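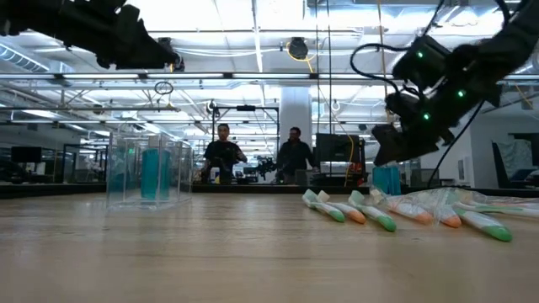 The trouble with the four-day week is that everybody who writes about it has already made up their mind. I should admit that I have too, or had. I came to Lorkdale in May expecting to find a town council that had talked itself into a pleasant idea and was now busy looking for figures to match.

Lorkdale's scheme covers 465 council staff, from planning officers to the people who answer the phone about missed bins. They work 32 hours and are paid for 37. The council says output has held up. It says sickness is down, that jobs are easier to fill and that residents have barely noticed. All of this appears in a glossy report, and the glossy report is where my doubts began.

Take the sickness figures. They compare the first winter of the scheme with the winter before it, when half the county was in bed with flu. Almost any change brought in that year, a new brand of tea included, would have looked like good medicine. When I put this to the council I was told the comparison was "the most recent available". It was also the kindest available.

Then there is output. How do you measure what a planning department puts out? Lorkdale counts decisions made, and the number went up slightly, from 1390 to a little over that. But a decision on a garden shed and a decision on a housing estate are each counted as one. Two officers told me, separately, that the sheds were being done first. I don't blame them. Give anyone a target and a shorter week and the sheds will be done first.

Nives Grasso has spent 18 years studying working hours and is tired of both camps. She thinks most trials are badly set up from the start. "The people who volunteer are the people who want it to work," she told me. "They skip lunch, they cut the chat, they answer messages on their day off and don't write it down. You can run on that for six months. I would like to see year three."

Year three is hard to find. Prolton, a packaging firm on the ring road, got as far as the middle of year two. Its managers were keen at first and gave talks about it. Then a large customer wanted deliveries on the day the warehouse was shut, and the fourth day off became a rota, and the rota became something you could swap for cash. Most people swapped. The firm still describes itself on its website as a four-day employer, and I suppose for the office upstairs that holds.

I asked a forklift driver there whether he missed the extra day. He said he had liked it very much but he had liked the money more, with the rent going up as it had. This is a point the campaigners tend to hurry past. A shorter week at full pay is a rise, and a rise can be taken in other forms by people who need them.

The case against is no tidier. Opponents in Lorkdale claim the scheme costs every household dearly, and a leaflet put through doors this spring spoke of up to 3000 hours "lost" each week. The sum takes the five missing hours, multiplies them by the number of staff, and rounds the answer up with great confidence. Even before the rounding it assumes that every one of those hours was once filled with useful work. I have worked in an office. I would not bet on it.

What did I see for myself? A front desk that was staffed, a phone that was picked up on the fourth ring, and a woman at the counter furious about a parking permit in the way people were furious about parking permits under the old hours. A clerk called her day off "the day I do my mum's shopping", and I found I had no argument against that, though it isn't evidence of anything a ratepayer could be asked to fund.

The council votes on making the scheme permanent in the autumn. It has asked Mowat, a consultancy, to review the results, and Mowat will be working from the council's own numbers. Grasso offered to run a comparison with a neighbouring authority that kept normal hours. She was thanked for her interest. Her letter was sent in March and she has heard nothing since, which may only mean that it arrived on somebody's day off.

Contact the magazine | Subscriptions | © Bitico Media. All rights reserved. | Back to top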